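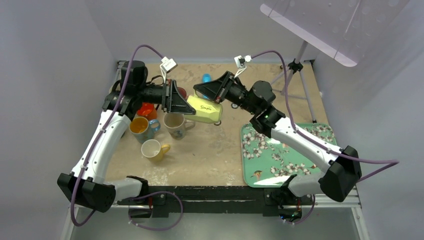 Rosário Vieira asked whether it does dishes, and she asked it before she had her coat off, so we may as well begin there. It moves dishes. It will pick up a mug, carry it a short way and put it down again, and on a good afternoon the mug ends up where you wanted it. Washing is between you and your sink. She then asked why anybody would pay for that, a fair question that our sales literature had somehow managed to avoid for several years.

Domar Tellov two-arm bench
Demonstration model, Kokthorpe showroom

The Tellov is a tabletop with two robot arms on it, both bolted to a rail along the front edge. Each arm ends in a two-finger gripper and carries its own small camera at the wrist, so the machine sees what it is about to knock over from two angles. It was designed for research groups, teaching labs and the sort of company that has been told by someone upstairs to "look into automation" and given until the end of the quarter.

We sell it, rent it, and three afternoons a month we let people come and poke at it. This page covers all of that.

What you get

Two arms, left and right. They are the same arm mounted in mirror image. Please don't swap them to see what happens. We know what happens.
Two parallel-jaw grippers with angled fingers.
Two wrist cameras on brackets.
Front rail, 834 mm, predrilled.
Cables, in lavender. We are asked about the lavender more than about the payload. They come in lavender.
Stop button on a long cord.
Tabletop, beige speckle.
A printed manual, and a second printed manual correcting the first.

Each arm weighs nearly 17 pounds without its base. Reach is 61 cm from the shoulder, measured straight out, a pose in which the arm is good for very little except being measured. Plan your layout as though you had a good deal less.

Mugs, trays, ducks and laptops are not included.

What happens at a demonstration

You arrive. Someone gives you coffee in a paper cup, for reasons that will be clear once you've watched the left arm for a while. The bench is already switched on and homed, so you are spared the start-up noise, which has been compared to a dentist opening a drawer.

The standard program is mugs. A cluster of them goes out on the left side of the table, all different, and the patterned tray goes on the right under the other arm. Mugs make good test pieces. The handle points somewhere, the rim is round, the inside is a different color from the outside, and everyone in the room has an opinion on how one ought to be held. People who would sit politely through an hour of bearing tolerances will stand up and shout at a robot that approaches a handle from the wrong side.

The second part is the two arms working on one small object close to the middle of the table, fingers nearly touching. This is the part to watch if you're thinking of buying. One arm on its own is a crane with ambitions. Two arms have to agree on where they are, and they get there by moving slowly and being well calibrated. Ask us to bump the table between runs. We will wince, but we'll do it, and you'll see what a knock does to the calibration and how long it takes to get it back.

Then it's your turn. Visitors drive the arms by hand from the operator station, one person at a time, with Flor Huanca on the stop button. She has never yet been slow with it. The arms are set to a gentle speed for visitors, and the grip force is turned down to something a ceramic mug can survive. Children may drive if they can see over the desk. They are generally better at it than the engineers, who keep trying to understand it first.

Last comes the question period, which used to come first, until we noticed that people who have just failed to lift a teal mug four times ask much better questions.

What a demonstration won't show you

We run the bench in a bare gray-walled corner under lighting we control. Your shop has a window. Sun moves across a table over the day, and the wrist cameras will notice well before you do. Bring a photo of where you plan to put the thing and we'll tell you what worries us.

We also run it with objects we know. If you have parts of your own, bring them along. So far visitors have brought zip-lock bags (hard), spools (fine), a live houseplant (declined), and a hard-boiled egg, which Albertina Baptista got across the table intact on the first try and then dropped on the floor by hand.

And we don't run it overnight. People ask whether it can be left alone. With the enclosure fitted, doing a job it has already done many times, yes. Without the enclosure, please stay in the building.

From the last open day

The session before the summer break was a full one. Madalena Prata ran the mug program, and Raquel Leitão came up from the Abreu teaching lab, where they have had a bench since spring, to say what living with one is like. We had expected something warm that could go on the brochure. Her main points, as we wrote them down:

– The rail should be mounted before anything else and then left alone. They moved theirs twice and regretted it both times.
– Route the cables outside the arms and leave slack. More slack than that.
– The students stopped treating it as a robot after a couple of weeks and began treating it as a printer, meaning they swore at it and kept using it. She considered this a success.
– The first manual is wrong about the wrist bracket. (It is. See the second manual, page three.)
– She would buy it again, though she'd want to argue about the price of the spare fingers.

We have since looked at the price of the spare fingers. It has come down a little. Raquel has been told and says she'll be checking.

There was one long pause in the afternoon, when the right arm decided its wrist camera had gone away. A connector had worked loose. We could have said it was a planned lesson in fault recovery, and one of us started to, but Madalena was already under the table with a flashlight. Connectors on the current batch have a screw collar. Anyone with an older bench can have the collars free by writing in with the serial number on the base plate.

Rental

The bench rents at $333 a day with both arms, both cameras and the operator station. Delivery is extra and depends on where you are and how many stairs there are between us and your table. A day's training is included with the first rental and we do insist on it, including for people who have "used robots before." We've found that sentence covers a lot of ground.

You'll need a table that doesn't wobble, a grounded outlet, and enough clear space on both sides for an elbow – theirs, since the forearms swing out wider than most people picture. If you are renting without our tabletop, measure yours from the front edge and send us the number. Folding tables are out. We tried a folding table. It folded.

Purchase

Prices are by quote, as the enclosure and gripper options change the total quite a bit. Lead time is usually shorter than we say and occasionally longer. A bench you've rented can be bought, and we take the rental you've paid off the price if you make up your mind while it's still at your place. This has led to some very short conversations with our drivers.

Common reasons people don't buy one

It's too slow for the line. It is. For a thousand of the same part before lunch, get something bigger, behind a fence, and we can suggest who to call.

They wanted wheels. The Tellov stays where you put it.

They wanted it to do dishes. See the top of the page.

Coming to see it

No demonstrations in August. They start again in September, in the ground-floor room at Kokthorpe, same door as the parts counter. Groups are kept small so that everyone who wants to drive gets a turn. Book through the parts counter by phone or by walking in, and tell them if you're bringing your own objects and how breakable they are. Long hair tied back, lanyards off, sleeves that stay where you roll them. Closed shoes, please, on account of the egg.

Rosário Vieira has booked again, by the way. She is bringing a gravy boat.

Last updated July 31, 2019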